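The left arm dropped its elbow again

I wasn't going to write about the bench setup until it was working properly, but Štefánia says the posts where things break are the only ones she reads to the end, so fine, this one's for her.

Quick catch-up if you're new. I have a two-arm station in the back half of the workshop, on a white tabletop with walls on three sides, and the job it's supposed to learn is tidying hand tools. I drive the arms by hand through the task over and over, everything gets recorded, and then a policy trains on the recordings overnight. I call the whole thing Hakuvetti because it needed a folder name and that's what the folder got called. The software that talks to the motors is Wirkport, which I mostly love and occasionally want to throw in a lake.

Last month I was at 34 good recordings and feeling pretty smug. The plan was to get to 100 and then let it train. Pick up a screwdriver, put it in the bin, reset, do it again. You get into a rhythm with it! I had music on, I had coffee, I was barely thinking.

Then on recording 39 the left arm just let go.

I don't mean it jerked or swung. It sagged. The upper part folded down like somebody falling asleep on a bus, and the gripper smacked the edge of the bin hard enough to make me yell. My hand was maybe a foot away, because I'd been reaching in to straighten the screwdriver without pausing anything first. (Yes, I know. I'm getting to that.)

My first thought was an overheated motor. These little joint motors have a temperature cutoff, and when they hit it they shut off torque to protect themselves, which is great for the motor and lousy for whatever the motor was holding up. So I powered everything down, made a sandwich, came back, and ran it again with the temperature log open. It was fine. Cool as anything. I did a bunch of runs and started to think I'd imagined the whole thing, and then it sagged again, and the temperature hadn't budged.

So, not heat. I went through the log line by line, and right before each drop there was a gap where the elbow motor stopped answering. 390 milliseconds the first time. Wirkport retries for a bit, gives up, declares the joint lost, and then (this is the part that made me want the lake) turns off torque on the whole arm. Every joint at once. I'd set it up that way myself, ages ago, when I was testing with the arms lying flat on the table and figured limp was the same thing as safe.
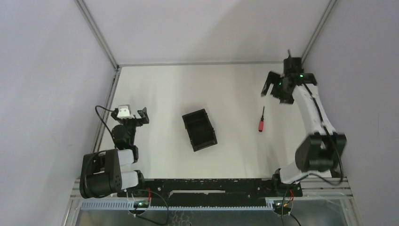

It is very much not the same thing when an arm is hanging out over the table. There's a little weight up there with the gripper and the wrist camera, and once nothing's holding it, down it goes.

Anyway, why was the motor going quiet? I swapped the controller board first, since I had a spare in a drawer. No change. I swapped the power supply. No change, plus I pinched my thumb. Then I sent a long whiny message to Monique Mallet, who built a pair of these before I did and is much more patient than me, and she wrote back one line: "Wiggle the cables while it's holding still."

I wiggled the cables while it was holding still. (With the bin pulled out and a folded towel under the gripper this time, because I can learn.) Base cable, nothing. Shoulder, nothing. Then I nudged the one going into the elbow motor and the arm folded up right there onto the towel. I have never been so happy to see something fail.

It was the connector. I'd routed that cable too tight when I put the arm together, so every time the elbow stretched far enough, it tugged on the plug. A few thousand tugs later the plug was sitting just a hair out of its socket, and when the arm reached at a certain angle it lost contact. That's why it only happened sometimes. If the screwdriver was on the near side I could do runs all afternoon without a hiccup.

New cable, longer, with a proper loop of slack at the elbow and a tie on each side so the tug goes into the link and not the plug. I did the same on the right arm while I was in there, even though it had never acted up. The cable came from Delorme and it was two dollars. The whole mess took me most of a week and came down to a two-dollar cable!

The other fix took longer and matters more. I changed what happens when a joint drops out. Now if one motor stops answering, the rest hold where they are and the software beeps at me, and I bring the arm down by hand before I cut torque. It isn't perfect. If the elbow is the one that's really dead, then the elbow still sags, and no setting is going to hold up a joint that has no power. But at least the shoulder doesn't go with it, so the drop is a lot shorter. I tested it by unplugging the elbow on purpose, over the towel, and it tipped down a few inches and stopped.

And then there's me and my hand. I'd gotten into the habit of reaching in between runs with the motors live, because pausing takes an extra couple of seconds and I was chasing a number. These arms aren't big, and I'd probably have ended up with a bruise and a bad mood. Still, a gripper coming down on your knuckles when you're also near the pointy end of a screwdriver is a dumb way to spend an evening in urgent care. I put a foot pedal under the table now. Foot on the pedal, arms can move. Foot off, they hold. I don't get to reach in until my foot's off, and I've moved my stool back so it's awkward to cheat.

I threw out the last few recordings before the first drop, too. When I scrubbed through them there were tiny stutters at the elbow, and I don't want the policy learning to twitch like that. Štefánia Paulík thinks I should toss the whole batch and start clean. I think she's wrong, but I've been wrong about most of this so far, so I'm training one version with them and one without and we'll compare.

If you've got the same kind of arm, go wiggle your elbow cable tonight. Put a towel down first.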